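Do inspirational quotes get their authors right? A check on sayings about trust

Student project report, Communication and Society module
Zewditu Birhane and Bezawit Weldu
Submitted 1/16/20

Why we picked this

Bezawit's aunt sends a saying to the family group every morning. Most are about trust, loyalty and who your friends are, and most have a famous name at the bottom. We had both noticed the same line turning up under two different names within a week, and neither name seemed likely. So we decided to look at where the names come from and whether readers care.

Our tutor suggested we study whether such sayings make people feel better. We didn't want to. You would have to ask people how they feel after reading a sentence, and they would tell you what they thought you wanted to hear.

What we collected

We took sayings from two quote sites, Nukness and Maltus, using only the pages tagged "trust" or "friendship". That gave us 2821 entries. After taking out exact repeats we had 2615. We were surprised the gap wasn't bigger, until we saw how many entries were the same saying with a word swapped or a comma moved. "Trust is earned slowly" and "Trust is slowly earned" counted as two in our list, and they probably shouldn't have. We ran out of time to merge these by hand, so the totals are too high and we don't know by how much.

From the cleaned list we drew 600 at random and tried to trace each one to a book, letter, speech or interview. We gave each saying ten minutes. That limit was our own choice and it is a weak point. Somebody with a proper library and a free afternoon would find more than we did.

What we found

Most of the sayings in the sample had no source on the page beyond a name. Where a source was given it was usually just a book title, with no page or chapter. When we could get hold of the book, the words were sometimes there but trimmed, and the trimming nearly always made them more certain. A "perhaps" goes missing. A line spoken by a villain in a novel becomes the novelist's own advice.

Maltus has a "verified" badge. We wrote to ask what it means and got a reply saying that verified sayings have been "reviewed by our team". We asked what the review involved and heard nothing more. We found badges on two versions of one saying, each with a different author, so we gave the badge no weight in our results.

The reader survey

We put a short form on Sosa, the student message board, asking people to rate twelve sayings for wisdom. Half of them saw a famous name under each saying and half saw "unknown".

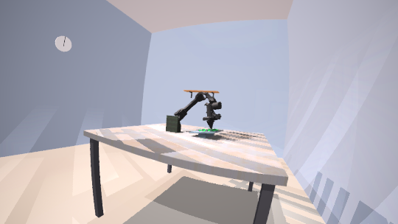 The sayings with names scored higher, but only slightly, and the people answering were nearly all first years from our own course. Several of them guessed what we were up to and said so in the comments. One wrote that she had marked everything in the middle "to be safe". We would not build anything on this part - it is included because we did the work.

We also tried Olex, a tool that claims to tell you who wrote a piece of text from its style. It gave a confident answer every time, including for two sayings Zewditu had made up on the bus. One of hers was credited to a Roman. We left Olex out of the final results.

What we think it shows

Our sample supports a fairly small claim: on these two sites, a name under a saying about trust tells you very little about who said it. We can't say the same for other sites or other subjects. Sayings about money might be better looked after, though we doubt it.

We disagreed about whether it matters. Bezawit thinks a useful sentence is useful whoever wrote it. Zewditu thinks the name is doing most of the work, and that people wouldn't forward half of these without it. The survey was supposed to settle this and it didn't.

If we did it again

We would merge the near repeats first, start with a smaller sample and give each saying longer. We would also find readers who don't know us. The spreadsheet is with the module office, including the rows we couldn't agree on, which are marked in yellow.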